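How to Find Where a Relative Is Buried When All You Have Is a Name

If you've ever stood at a cemetery gate with a bunch of carnations in one hand and absolutely no idea which way to walk, this page is for you. I've been hunting down family graves for a good many years now (it started with a great-aunt and got rather out of hand), and I'd love to save you some of the wandering I did at the beginning.

Start with the death certificate, if you can get one. Many of them name the cemetery, and even when they don't, they often give the funeral home. Funeral homes keep their books far longer than you'd expect, and when one closes, its records usually go to whoever bought the business. Write down every spelling of the surname you come across. My own grandmother's people were Vasiliu in one parish book and something close to unreadable in the next!
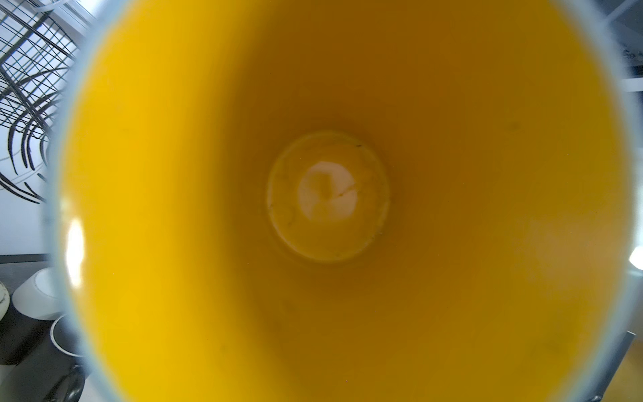 Next, write to the cemetery office before you visit. A phone call is fine, but a letter or an email lets the clerk look things up in a quiet moment. Give the full name, the year of death, and the names of a husband, wife or parents. Ask for the section, the row and the plot number, and ask who else is in the same plot, too. That last question is the one that found me two cousins I'd never heard of.

Plot numbers can look alarming. When I was looking for Traian Husar at Sinton, the clerk sent me "Section 19, Plot 545" and not a word more. Old sections weren't always numbered in order, so do ask for a map. At Sinton, Plot 113 is right beside the gate and Plot 500 is clear over the hill behind the chapel, and I walked between them twice in the rain before I asked for help.

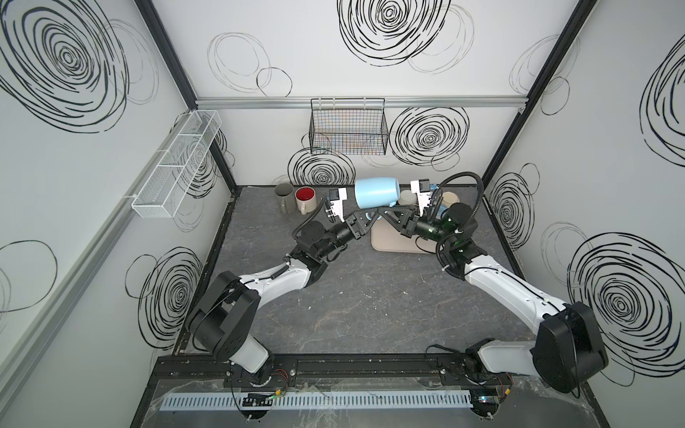

Light blue mug, tilted, with a gripper on either side.

If the cemetery has no record, try the church. Burial registers were often kept apart from the cemetery's own books, and the two don't always agree. Ruxandra Munteanu, who looks after the registers at Clundotine, once found me an entry filed under the wife's maiden name after I had given up completely.

Once you do reach the stone, please be gentle with it. Don't scrub, and don't use bleach or shaving cream, whatever you may have read. Plain water and a soft brush are enough on a sound stone, and a crumbling one is best left alone. Come early in the morning or late in the afternoon, when the low light picks out worn lettering beautifully, and copy the words exactly as they're carved, mistakes and all.

I like to go in December, when the grass is down and the small markers are easier to spot. Wear good boots!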